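Print this page | E-mail this page

CHAPTER 4
Fasteners, Pivots and Clearances

4.1 Scope of the chapter

Chapter 3 dealt with joints that are meant to be permanent. The present chapter deals with joints that must come apart again, and with joints that must move. Both kinds are found in nearly every household appliance and in most workshop equipment, often within a few millimetres of each other on the same bracket.

A screw used as a fastener does one job. It is stretched slightly as it is tightened, and the stretch presses the two parts together. Friction between the pressed faces then resists sliding. If the clamping force is lost, the side load passes to the shank of the screw, which was seldom chosen to carry it. Loose screws therefore tend to fail by bending or by wearing their holes oval.

A pivot is a different case. The pin or bolt must hold the parts in line and still let one of them turn. It cannot be tightened until the faces lock. The usual remedy is a shoulder, a sleeve or a locking nut, so that the bolt may be fully tight while a small clearance remains at the moving part.

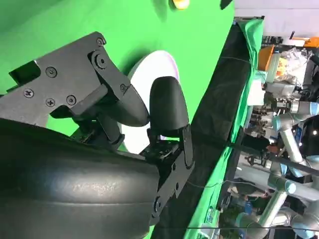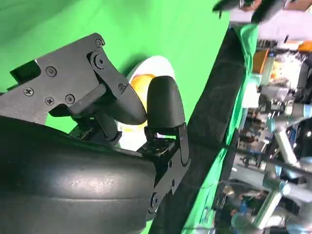
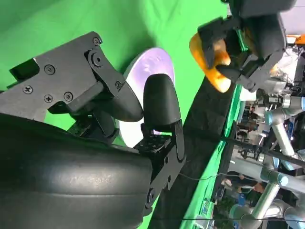 Fig. 4.1 Black gripper, three views. Screws are visible on the plate in all three.

4.2 Terms used

Clearance is the difference in size between a hole and the pin that passes through it. Play is the movement that results. The two are often confused in repair manuals. A linkage with four pivots, each having a modest clearance, may show a good deal of play at its far end, as the errors add along the chain.

Head form refers to the recess into which the driver fits. Cross-head and hexagon recesses are treated in Section 4.5. The reader should note for the moment that the form of the head says nothing about the strength of the screw.

4.3 A worked case: the Murow hinge

The Murow cabinet hinge was tested by Voyle and Sibiya over 600 openings a day for 60 days. It was fitted first with plain screws and then with screws of the same size set in a thread-locking compound. Of the plain screws, 107 had lost part of their clamping force by the end of the trial. Wear at the pivot was much the same in both runs, which suggests that the compound protected the fixed joints only.

Trevor later repeated the trial on the lighter Clamon pattern and found earlier wear at the pin. His figures are given in Table 4.2. Before turning to them, students should revise the method for finding the shear area of a round pin (Section 2.6) and attempt Exercise 4.1 without the use of tables.

Contact: A. Gape, Gethin Technical Books | Copyright Gethin | Back to top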